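Lasinell Marble Table Mat
Supplied by De Graaf, Benddale

Item no. 1227
Colors: white marble, black marble, pale pink
Sold singly or as a set of 3

The Lasinell is a flat table covering for desks, craft tables and children's reading corners. The white version carries a dark gray vein pattern over the full surface. The black version has the same type of pattern in reverse, with light veins on a dark ground. The pink version is plain apart from a small line of text and a round emblem.

Weight of the material is 220 grams per square meter. All three colors are cut from the same stock and can be overlapped without a visible step at normal viewing distance. Lettering on the white and black versions is gold. Lettering on the pink version is small and dark, and reads sideways when the mat is laid with its long side toward the user.

White, black and pink laid together, with a small children's title with a flowered cover: 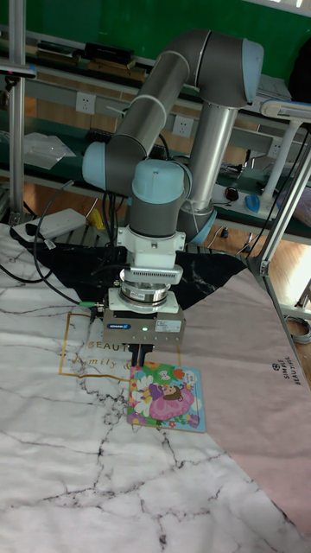
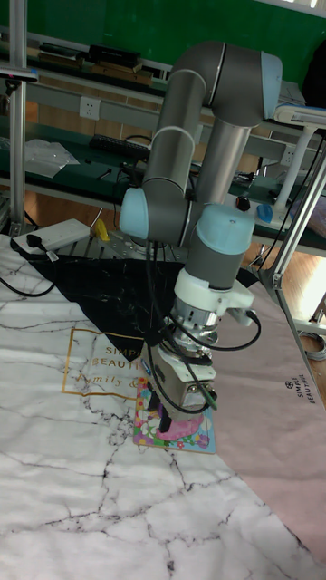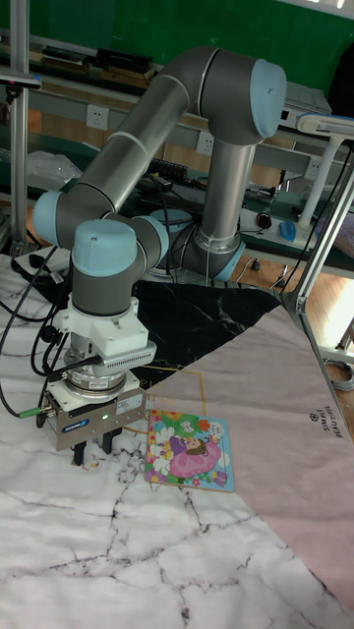

Placement. Lay the mat on a clean, dry table and smooth it from the center outward. Fold marks from shipping normally come out within a day. Do not iron. Where two mats overlap, put the darker one underneath – printed lettering can show through the pink if the order is reversed.

Cleaning. Wipe with a damp cloth and mild soap. Solvents and abrasive pads will remove the gold print. Ink from felt-tip pens should be wiped off the same day. The black version shows dust sooner than the other two.

Storage. Roll with the printed side out. Mats kept folded for long periods may hold a crease at the corners.

Compatibility. Fits the Lider 71 table without trimming. For other tables, measure the top first and trim with a straight edge and a sharp knife. Trimmed mats cannot be returned.

Availability. White and black are in stock. Pink sold out in October and has been restocked in the same shade.

Product contact: Gijs Boersma, De Graaf, Benddale
Page revised November 28, 2018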